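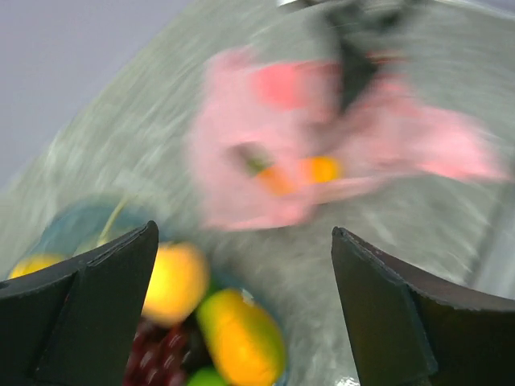

Wrist view from the tabletop task: fruit at lower left, pink item near the top.

Demonstrators wanted for robot arm sessions, Geltska

Geltska is looking for people to drive a robot arm by hand so that a learning system can copy what they do. Posted Tue 23 April. Open until the places are filled.

We would like to be plain about what this is. You have probably read that robots now learn household chores by watching people. Ours has watched plenty and still makes a mess of jobs a bored child could do. Whether more examples will cure that is an open question, and Beatrice Mutiso, who runs the sessions, has doubts she will happily share over coffee. We want a cleaner set of recordings than the one we collected in February, so that we can at least be wrong for better reasons.

What you would do

You sit at a table and steer the grippers through short tasks: picking up fruit, moving it, handling soft things that fold and crumple. One good attempt is called an episode. We need 624 usable ones from this round. Episodes in which you fumble and recover are worth keeping, so please don't restart just to look tidy. Episodes in which you give up get thrown out, but you are paid for the time anyway.

The wrist camera blurs when the arm moves quickly. Slow hands help. We have tried fixing this in software and were not impressed.

Sessions last 2 hours with a break in the middle. It is repetitive work, and some people find it dull by the second session. Others ask for more.

Who we are looking for

Adults who can sit comfortably for an hour and use both hands. No engineering background needed. If you have one, fine, but you will be asked to follow the task sheet like everyone else. Gamers often tell us they will be quick at this - a few have been. We have 20 places, and left-handed people are very welcome, as our February group had hardly any.

Pay and small print

You get $200 for completing the training session and your first full block, with later blocks agreed in writing beforehand. We record the camera views and the arm's movements. We do not record your face or voice. You may withdraw your recordings until they go into a training run - after that we can't honestly promise to pull them back out of the system, whatever other labs say.

This is temporary work. There is no career ladder hidden behind it.

How to apply

Write to Ulises Toledo at the Geltska front desk with the subject line "Gillies table". Tell him which hand you write with and whether mornings or afternoons suit you. Please leave out the cover letter about the future of robotics.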